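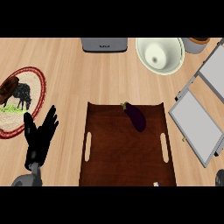 Policy output differs between replay and live rollout in simulation (letterboxed camera)

Kagiso Motaung
Mirkivar user, Drurnstead

I am running a pick task in Mirkivar with one eggplant on a tray and a fixed head camera. The renderer gives a wide picture with black bands at top and bottom to make it square. The policy was trained on 1,282 simulated episodes from the same camera.

When I replay logged observations through the policy, the predicted actions match the recorded ones closely. When I run it live, the hand goes for the eggplant but closes short of it, always by a similar amount and always in the same direction. It does this in up to 40 of 100 rollouts. The rest succeed, mostly with the eggplant near the middle of the tray.

Things I have checked:
joint limits and gripper command scaling
action normalisation statistics (same file for both)
random seed, no effect
control rate, 9 Hz in both cases

Is this likely to be a latency problem or something in the image path? I would rather not retrain before I know.

Elmarie Kekana

Probably latency. Lower the control rate and see if it goes away. We had the same with Tanden and slowing down fixed it.

Petronella Engelbrecht

I would look at the image path first. Latency normally gives an error that grows with hand speed and changes sign with the direction of travel. A constant offset in one direction that is worst away from the centre looks like a scale error in one axis.

Find out where the black bands are added. In the version I use, the logger stores the picture after padding, but the live wrapper hands over the unpadded one and leaves the resize to the policy's own preprocessing. If that step resizes straight to a square, the picture is stretched vertically. Replay never shows this, as it reads the padded version from disk.

To test it, write out the tensor immediately before the encoder in both modes, for the same simulator state, and subtract one from the other. Do not compare the viewer windows. They are drawn separately and will look identical.

If the two tensors match, step the simulator by hand with the clock paused. That takes latency out of it entirely. If the hand still closes short, check that the arm's base transform is the same at reset as it was during collection.

Also, matching actions on replay is weak evidence. Each logged observation puts the policy back on the recorded path, so small errors never build up.

Kagiso Motaung

The tensors differ. The live one has no bands and the tray is visibly taller. I have moved the padding into the shared preprocessing and the offset has gone. There are still a few failures where the eggplant rolls during the grasp, but I will open a separate thread for those.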